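Ullham Bench Arm: Set-up Guide for Home and Shared Workshops
Last updated: 2018-03-08

Section 4. Placing the Arm and Dressing the Cables

By the time you reach this section you should have a finished arm, with all the joints moving freely by hand, and a controller that powers up without complaint. If one of the joints is still gritty or stiff, please go back to Section 3 and spend another evening on it. We know how tempting it is to press on when the thing finally looks like a robot (we did exactly the same with our first one, and took it apart again a week later), but a stiff joint is so much easier to put right on your lap than on the table.

You will need the arm, the base block with its fixing screws, a dark mat, a handful of reusable cable ties, a soft cloth, and a table that doesn't rock. A Maser controller is assumed all through this guide. If you are using the older Cinatska board, the steps are the same but your plugs will be on the other side, so read the cable steps through once before you start cutting ties.

4.1 Laying the mat

1. Clear the table completely and wipe it down. Crumbs and bits of filament under the mat will make little hills, and the gripper will find every one of them.

2. Lay the mat flat and smooth it out from the middle with your palms. Leave a strip of bare table showing on at least one side, so you have somewhere to put a screwdriver down.

3. Check the edges and corners. A bit of scuffing along the near edge is quite normal after a few months and does no harm. A corner that curls up should be taped.

Note: We like a dark mat with a slight sheen because it wipes clean so easily, but a shiny surface does give reflections, and some camera modules get muddled by them. If yours does, try moving your lamp before you go out and buy another mat.

4.2 Standing the arm

4. Set the arm at the back edge of the mat, with the whole reach of the mat in front of it. Most people put it too far forward the first time and then run out of room.

5. Turn the wrist so that the gripper finger angles down toward the table. Support the upper part of the arm with one hand while you do this. It is heavier than it looks, and with the power off it will sag all at once.

6. Fasten the base block. Tighten the screws a little at a time, going from one to the next and back again, until the arm no longer shifts when you give it a gentle push.

7. Look at the arm from the front. With the sensor housing fitted on the left, as in our build, there should be open space beside it so that it can swing without brushing a wall panel.

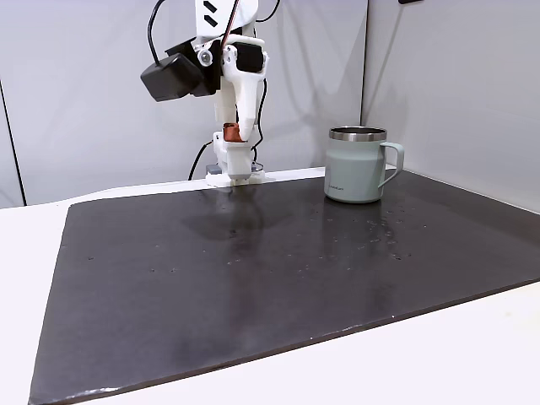 Fig. 4-2. The arm at the back of the mat, with the sensor housing on the left and the gripper finger pointing down.

Keep cups, cans and plant pots well away from the mat once you begin powered tests. The arm has no idea that your coffee is there, and the first homing move is a wide one. If you find any drops of water on the mat, dry them with the cloth before you go on, and run your hand along the cables near the base to be sure they are dry as well.

CAUTION: Never switch on the controller while there is liquid on the mat. Unplug at the wall first, dry everything, and then start this section again from step 6.

4.3 Dressing the cables

8. Let the cables hang naturally for a minute before you tie anything. They will show you where they want to go, and it is far less work to go along with them.

9. Leave a generous loop at the upper part of the arm and another at the wrist. If you are in doubt, make the loops bigger. A cable that looks a little untidy will last for years, and one pulled tight over a joint will fail on you just when you have friends over to see it.

10. Lead the remaining cables down behind the arm and off the back of the table. Tie them loosely, no tighter than you would tie a tomato plant.

11. With the power still off, move each joint slowly by hand through its full travel, both ways. Watch the cables the whole time. If one goes taut or slips in beside the gripper finger, undo the nearest tie and give it more slack.

12. Plug in, stand back, and run test 604 from the controller menu. The arm should make 2 slow sweeps and come to rest. Keep a hand near the power switch.

Note: If the controller shows code 351 during the sweeps, a sensor plug is most likely not pushed all the way home. Power down, press each plug in firmly, and run the test again before you suspect anything worse.

For those of you in a shared workshop, please leave a card by the arm saying which test was run last, and park the arm before you go home. The Unnithan parking script in Section 5 does this nicely, and it saves the next person a fright.

Contact the Ullham project | Copyright Ullham, all rights reserved | Back to top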